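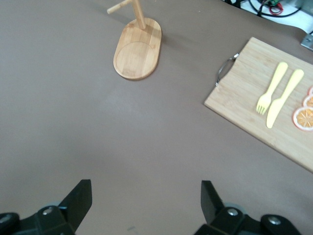
Bamboo stand, soft shadow.

Finished the Jaddale court records last night and I'm still buzzing. 31 short chapters on how one small colonial district was run, told almost entirely through its own petty paperwork!

1/6

What got me is how thin the whole thing was. Six officials, one clerk who could read both languages, and a district of up to 3,000 households. Everything leaned on the village headmen, and the headmen knew it.

2/6

Chapter 9 is the one to read if you only read one. A dispute over a salt tax drags on for years, and you watch the district office slowly rewrite its own rules to avoid admitting it had lost — brilliant stuff.

3/6

The translations are lovely too. Petitions are given in full, with all the flattery and the grumbling left in. Some of them are very funny, and one about a drowned mule is properly sad.

4/6

Small moan: the maps are tiny and the index skips most of the place names. I kept a list of my own inside the back cover (Rocha turns up under four spellings).

5/6

It's from Prallesine, the little history press in Wusbridge. They did the harbour diaries back in October as well, and I've just started those. 30 pages in and already underlining things. Anyone else reading them?

6/6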